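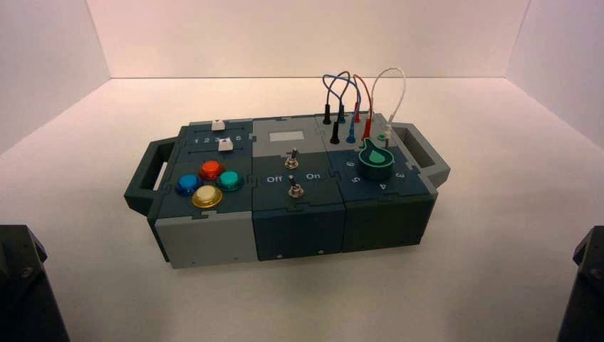
Learning to let go of the plug

Friday, May 2, 2025
14 comments | 6 shares

I've been putting this post off until the numbers settled, and they have, so let's get into it. We've been teaching a two-armed robot to work a box of controls: slider, push buttons, toggle switches, the big knob with the green pointer, and the patch cables. The cables are the bit I want to talk about, as that's where all our trouble was and also where the fun has been.

Some background for anyone who missed the earlier posts. The project is called Vesetti, and the idea is to train one policy on all the panel tasks together, from demonstrations, with no separate program for each control. A person drives the arms, the robot records what its cameras and joints are doing, and we train on the lot. Our first set had 1,000 demonstrations in it, and the result was a robot that was lovely with buttons, decent with switches and hopeless with banana plugs. It would reach for the right lead, close on it, pull it out nicely, carry it to the right socket – and then stay there, gripping, as if the job was never quite finished.

I spent far too long blaming the force readings. We lowered the gripping force, we raised it, we added a small random wobble to the start position (which I still think is a good idea, just not for this). No change at all.

What fixed it was a labelling trick that I first tried on Venari, our older single-arm setup, and then forgot about. Each plug demonstration gets split at the moment the fingers open, and the stretch just before that moment is shown to the model more often during training. That's the whole trick! In the raw data, letting go takes up a tiny slice of each recording. The reach and the carry go on for ages by comparison, so the model gets very good at reaching and carrying and hardly ever studies the release. We now show it the release stretch 3 times as often as the rest.

The other half of the story is the wrist camera. From the head camera, the cables hide the very sockets you care about. They arch up and over, and a socket that is easy to see at one moment can be behind a loop the next. The wrist view gets you down among the collars, where colour is a really strong clue, but the fingers get in the way of it.
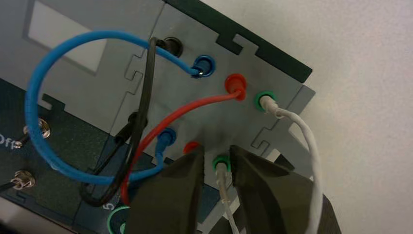
So neither view is enough by itself, and I was curious which one the policy was leaning on. We blanked them in turn to find out. With the wrist view gone, it still went to the right part of the panel but fumbled the last bit. With the head view gone, it was neat once it got close, and quite often close to the wrong socket. I'd guessed the second result and not the first – I really thought the head camera would carry it further than that.

A few loose ends. White leads are harder than coloured ones, and I suspect that's down to the pale walls behind them, though I haven't tested it. The knob is still our weakest control after the plugs, mostly when it has to stop on 6. And training on everything together seems to help the switches, which I can't explain and would love to hear ideas about.

Next up is Brerkus, the second box, with the same controls in a different order. I want to see how much carries over with only 2 days of new recordings. If the arms are free I'll start in June, and I'll post the blanked-camera plots before then, once I've redone the axis labels so that people other than me can read them.

Share this post | 14 comments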